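Şengül Ertürk keeps the small things on the table until she has decided about them. She learned that from her mother, who ran a shop in Flestgate from 1974 and did her stock the same way, everything out first and then back in by kind.

When I visited in February she was going through the Christmas things and whatever had ended up near them. "You start with one bag and by lunch you have the whole house out," she said.
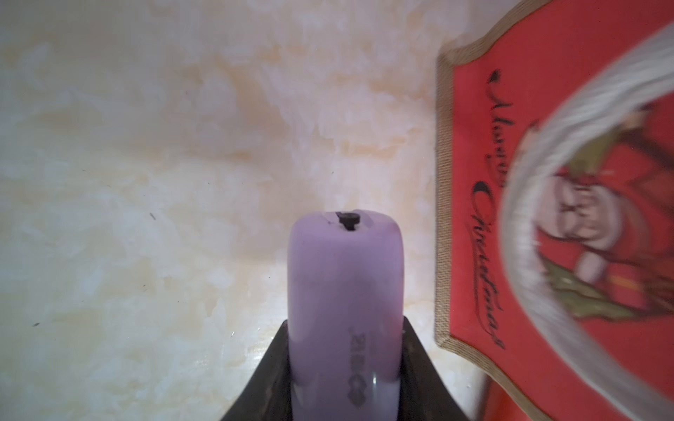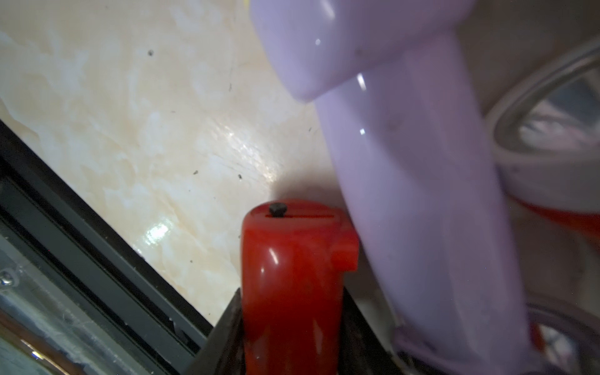
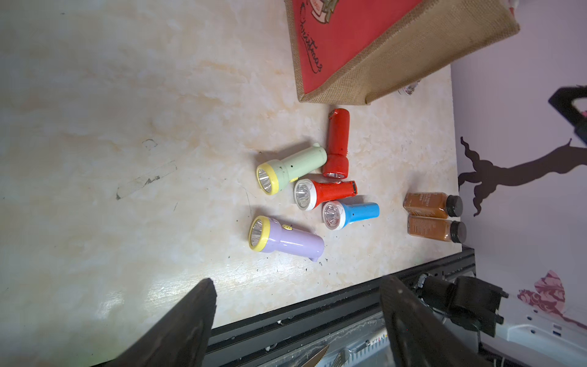
The flashlights are for the children on her stairwell. Every December she makes up gift bags, and a flashlight is the one thing she won't leave out. "Candy is gone in an hour. A flashlight, they take it under the blanket, they take it to the basement. The parents complain to me about the batteries."

She buys them in mixed colors and doesn't let anyone choose. One year she did, and two brothers fought over the same color until their mother came up to return both. Now each child gets what is in the bag, and trading happens on the stairs, where she can't hear it.

I asked how she decides what goes back into storage. She has a rule, and it has changed over the years. She used to keep everything that worked. After she moved from the house in Ayala to the apartment, she had one hall closet and half a shelf in the basement, so now a thing has to work and also have somebody it is meant for.

"If I can't say the name, it goes to the Durkano sale," she said. The sale is held in spring and she gives them 2 boxes each time. She doesn't go herself. "I would buy it all back."

Spices are a different matter. They come out of the kitchen cupboard on the same day, and she smells each one before it goes back in. Paprika she replaces often. Cinnamon she is more patient with. She writes nothing on the lids and trusts her nose - her daughter has argued with her on this point for years.

The bags themselves she uses until the handles give out. They hang on a hook behind the door, and the ones with holiday printing carry potatoes the rest of the year.

We talked for some 4 hours, with a break for soup. She had planned to finish before dark and didn't seem bothered that she wouldn't. Her neighbor from Indau was coming at six to borrow a ladder, and the table would have to be clear enough for tea by then.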